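Please stop hiding the grasp score

I've been writing grasping software for long enough to have opinions about it, and the strongest one I've got is about a number you probably never see.
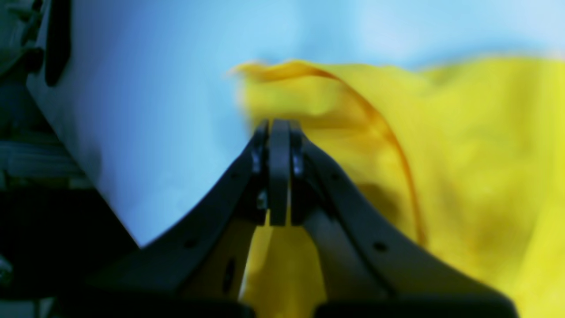
Wrist camera view, jaws closed on the yellow cloth.

Most planners I've worked with score a bunch of possible grasps, pick the winner, and throw the rest away. What comes out the other end is a pose. Just a pose! No score, no runner-up, no hint that the second choice was a hair behind and on the other side of the seam. Then the cloth slides out of the fingers and everybody crowds around the controller, which did exactly what it was told.

I lost the better part of May to this once, on a folding project we called Ferholm. We had 776 logged attempts and I could tell you the joint angles for every single one of them, down to silly precision. What I couldn't tell you was whether the planner had liked the grasp it picked. Laiba Jadoon asked me that in a meeting and I said I'd get back to her, and then I spent two days rerunning old point clouds through a planner that had already changed twice. Never again.

Now we keep the top 34 candidates with every attempt (why 34? it's what fit in the message without anyone complaining) and the viewer draws them over the wrist image. Cloth is where this really pays off. A box has a handful of decent grasps and they stay put. A pile of fabric has folds everywhere, and half of what looks like an edge to the depth filter is a shadow in a crease. When I can see the scores bunched up along a hem, I know the planner is guessing, and I go fix perception and leave the gains alone.

Halvard Tveit thinks I'm overdoing it. His line is that logs are cheap until you have to read them, and he's got a point – our files grew by nearly 38 percent and I did get a grumpy note about disk space. I'd still take the bigger files. You can always delete candidates later, and you can't get them back from a bare pose.

So if you maintain a planner, please, put the score in the output message. A float will do. And if you've got the energy, put the runner-up in there too.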